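Clivcombe Laundry Notes
@clivcombelaundry

1/ A thread on why towels stop absorbing water, how to measure it at home, and what to do about it. No products to sell. I spent the winter testing towels and have the spreadsheet to show for it.

2/ Start with the cloth. A terry towel is a flat woven base with loops standing up on both faces. The loops do most of the work. Water moves along the gaps between fibres by capillary action, so anything that fills or coats those gaps slows it down.

3/ The usual culprit is fabric softener. It leaves a thin waxy film on the fibre, which is why the towel feels smooth. The same film repels water. One dose does very little. A year of doses does a lot.

4/ Second culprit: too much detergent. Most people in soft water areas use far more than they need. The surplus doesn't rinse out, dries in the loops, and picks up skin oil the next time the towel is used.

5/ Third: hard water. Calcium and magnesium react with soap and leave a grey scum in the pile. Modern detergents cope better than soap flakes did, but if your kettle furs up, your towels are getting some of the same treatment.

6/ The test. Lay the towel flat, drip a teaspoon of cold water from a few inches up, and start a timer. A good towel takes it in before you can read the display. A coated one will hold a bead on the surface for several seconds.

7/ I write the time on a bit of masking tape and stick it to the shelf. Test the middle and a corner separately. Corners are often worse, and I don't have a good explanation for that.

8/ New towels usually fail. Mills finish them with softener so they feel nice in the shop. Wash before first use, twice if the bead is still there. My Kadholm bath sheets needed four washes. The Ledesma hand towels were fine after one.

9/ On weight. Towels are sold by grams per square metre. Heavier cloth holds more in total but takes much longer to dry, and a towel that stays damp between showers will smell whatever you wash it with. In a bathroom without a window I would buy lighter.

10/ The strip wash, for towels already coated. Hot cycle, no detergent, a cup of soda crystals in the drum. Then a second hot cycle with nothing at all. If the water in the second cycle still foams, run it again.

11/ Vinegar: it helps with mineral scale and does little for softener film. Repeated use is said to be hard on rubber door seals. Never put it in with bleach. I stopped using it in October and saw no change in my drip times.

12/ Temperature. 30 degrees is fine for shirts. I don't think it is enough for bath towels every time – body oils need warmer water to shift. I go to 60 for cotton unless the label says otherwise. Coloured towels will fade a little sooner.

13/ Don't pack the drum. Towels take on a lot of water and need room to fall. If you can't fit a hand in flat above the load, take one out.

14/ Drying. Shake each towel hard before hanging, which stands the loops back up. Line-dried towels go stiff because the last of the water holds the fibres together as it leaves. A short tumble at the end breaks those bonds. So does folding the towel over your arm and rubbing it against itself, if you have the patience.

15/ Storage. Fold or roll, it makes no difference to absorbency. Rolling shows less edge and suits a deep shelf. Folding suits a shallow one. Either way the cloth has to be fully dry first, including the hems, which lag well behind the rest.

16/ Rotate. Clean towels go to the bottom of the pile, or the back of the row. Otherwise the same 2 get all the wear and the others go stale in the cupboard.

17/ Several people asked about dark colours. More dye generally means more rinsing before the water runs clear. Wash them apart from pale things for the first few cycles. My brown Roslow towels were still tinting the water on the fifth.

18/ The spreadsheet now has 1,163 drip times in it, all from the same teaspoon. The spread within a single towel is wider than I expected, so take three readings and use the middle one.

19/ Still to do: linen, waffle weave, and whether a half dose of detergent holds up over a full year. I'll add to this thread when the half-dose towels reach the end of their run.

20/ Replies are open for questions about hems. 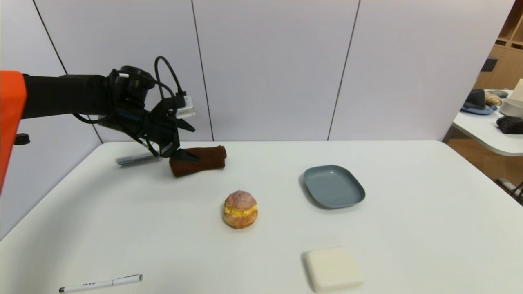

Brown towel, rolled.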